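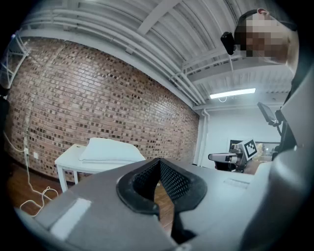

Pinza manual con almohadilla de goma negra, en la sala de trabajo. Al fondo, la mesa con la almohada y un brazo robótico con marcador cuadrado.

Informe de visita a Tisitz: pinzas manuales y puesto con brazo
Lunes, 15 de febrero de 2021

Objeto de la visita

Revisar sobre el terreno el equipo que Tisitz nos ha ofertado para el área de manipulación de textiles y cerrar la lista de partidas que se llevará al presupuesto de junio. La oferta de Furard, recibida antes, se usa como referencia de precio. No se visitó Furard, que solo trabaja con demostración remota.

La visita duró una mañana. Se vio la sala de trabajo, el almacén de repuestos y el banco de ajuste, por ese orden.

Sala de trabajo

Local de techo alto con vigas de acero pintadas de blanco y viguetas vistas. Una pared es de ladrillo y la contigua, lisa y blanca. Suelo de tablas de madera. Las conducciones van por arriba, junto al encuentro del techo con la pared, solución que en nuestra nave obligaría a mover la línea de extracción.

La alimentación es el punto que más nos afecta. En la pared de ladrillo hay una toma baja y parte del cable queda recogido en bucles sobre el suelo. Para nuestro caso se pide canaleta cerrada y toma a la altura de la mesa, y ninguna de las dos figura en la oferta. Hay que añadirlas como obra civil o negociarlas como accesorio.

La mesa es blanca, rectangular, de patas rectas. Tisitz no la vende. Sirve cualquier mesa estable que no se desplace al apoyar la carga, y se descarta comprar mobiliario específico en la primera fase.

Pinza manual

Cuerpo gris, de formas redondeadas, más voluminoso de lo que sugería el plano de la oferta. La almohadilla de la punta es una pieza negra en V con borde grueso liso y cara interior cubierta por una retícula fina de perforaciones cuadradas. Según el personal de la sala, es el consumible principal y se sustituye por pares.

Precio unitario ofertado: 1.739 euros, sin impuestos, con un juego de almohadillas montado. La pinza equivalente de Furard sale a 1.562 euros, pero se entrega sin almohadillas y con portes aparte. Con esos dos conceptos incluidos la diferencia se reduce hasta no ser criterio de decisión.

Se pidió por escrito lo siguiente:

- Precio del par de almohadillas suelto y cantidad mínima de pedido.
- Plazo de reposición desde almacén, con y sin contrato.
- Confirmación de que la carcasa se abre sin perder la garantía.
- Peso de la pinza completa, que no aparece en la ficha.

El último punto es relevante para los turnos. Un operador que maneja la pinza durante media jornada necesita un dato de peso y, si procede, un soporte. El soporte no está presupuestado por ninguno de los dos proveedores.

Brazo robótico

El puesto con brazo se vio en la misma sala, con un monitor oscuro inclinado en su propio soporte. El brazo es gris y blanco y lleva una placa con patrón negro de cuadrados. Tisitz cotiza las placas de referencia dentro del capítulo de calibración, y conviene separarlas: se deterioran, se cambian con frecuencia y no deberían requerir una visita técnica.

No se recomienda comprar brazo en este ejercicio. El alquiler propuesto asciende a 3.000 euros al mes con mantenimiento incluido y un mínimo de cinco meses. La cifra es asumible, pero el compromiso empieza a contar desde la entrega y la adecuación eléctrica de nuestra nave no estará terminada antes de junio. Firmar ahora supondría pagar meses sin uso.

Almacén y banco de ajuste

Repuestos etiquetados y con existencias razonables de almohadillas. Menos claro el suministro de carcasas, que fabrica Ashworth bajo pedido. El banco de ajuste es sencillo y podría reproducirse en nuestro taller. El programa de gestión de incidencias es Bokilness, con licencia anual por puesto; el primer año va incluido, la renovación no.

Propuesta de partidas

1. Cinco pinzas manuales de Tisitz, 8.695 euros sin impuestos.
2. Almohadillas de repuesto para un año, pendiente de precio.
3. Canaleta y tomas a altura de mesa, a valorar por mantenimiento.
4. Renovación de Bokilness, a partir del segundo año.
5. Alquiler de brazo, aplazado hasta disponer de la acometida.

La validez de la oferta es de sesenta días. Falta recibir la respuesta sobre peso y garantía antes de emitir el pedido de la partida 1.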